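Lurkdale Robotics Club – spring progress report to the Miltico Small Grants Fund

Hi all, and thanks again for the 3000 dollars. You asked for a page on how it's going, so I'm writing this in April with the club room still a mess behind me (we meet until 8 p.m. and then I'm supposed to do paperwork!).

The short version is that the laundry project is moving. When I applied, I told you the students wanted to teach a robot arm to fold clothes, and that we'd begin by recording people doing it with hand-held grippers. The recording is well under way. The arm is still in its box at Salinas, our parts supplier, and I'm chasing them about the mounting plate every week.

We have ten students signed up, two more than in the fall, and they've split themselves into folders and sorters. The folders practice with the grippers, mostly at home on whatever clothes they can find, and the sorters go through the recordings and throw out the bad ones. There's a healthy amount of arguing about what counts as bad. Soft stuff is the hardest by a mile – fleece bunches up, and you have to pinch it in just the right spot to get a clean lift.

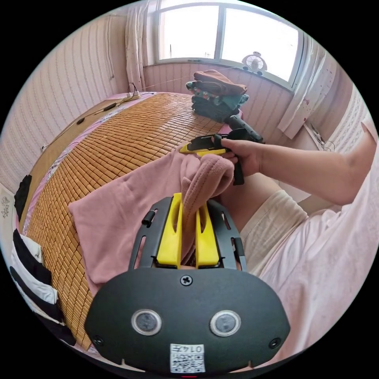 How many recordings do the students need before they can start training? We set the bar at 80 good folds per type of garment, and T-shirts are the only type that has made it so far.

Money next. Most of the grant went on the arm and the grippers, and we've put a little aside for storage drives, which fill up faster than I'd guessed. I'll send the receipts separately once Salinas fixes the one with the wrong address on it.

We also got a spot at the Proltport student showcase, and the kids are thrilled! They want to run a live demo. I'd like a backup plan with just the recordings and a poster, so we're still negotiating.

If the mounting plate shows up late, I may ask you for an extra month on the final report. Let me know who I should write to about that.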